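Chapter 4
Dividing a Surface: Grids, Cells and Sampling
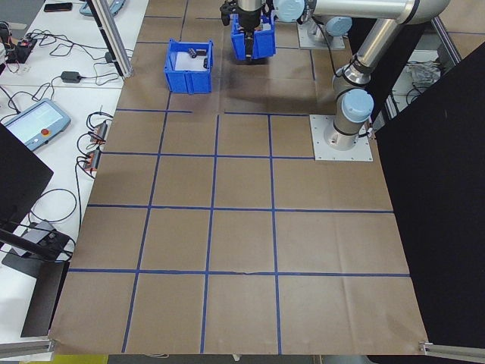

Dalibor Slanina holds that a grid should be drawn before anyone has looked closely at the ground, and that students who look first always end up bending their lines around the interesting parts. Onni Ruotsalainen disagrees in part. In his view a short walk over the site saves a day of wasted work, so long as the cell size is settled beforehand.

Both positions have followers, and this chapter uses examples from each. The main one is the Stastitz meadow survey, in which 223 plant species were recorded over two summers. The meadow was split into 90 square cells with string and pegs, and 76 of them were sampled. The other 14 lay under standing water in March and were left out of the tables, a decision we return to in Section 4.5.

A grid turns one large question (what grows in the meadow?) into many small ones of the same kind. Each cell gets a column letter and a row number. Whatever is found there is written down under that label. Two people working at opposite ends of the field can then put their notes together without arguing over where a plant stood.

Cell size matters more than beginners expect. Large cells are quick to finish but hide patches. Small cells show the patches and take far longer. At Plarnoten the first team used cells so small that many held a single species, and the survey was stopped before the north slope was reached.

Section 4.1 covers laying out lines. Section 4.2 deals with plants that fall on a line, using the Belhaj rule: count the top and left edges, leave out the bottom and right. You will need squared paper, a ruler and a soft pencil for the exercises in Section 4.3.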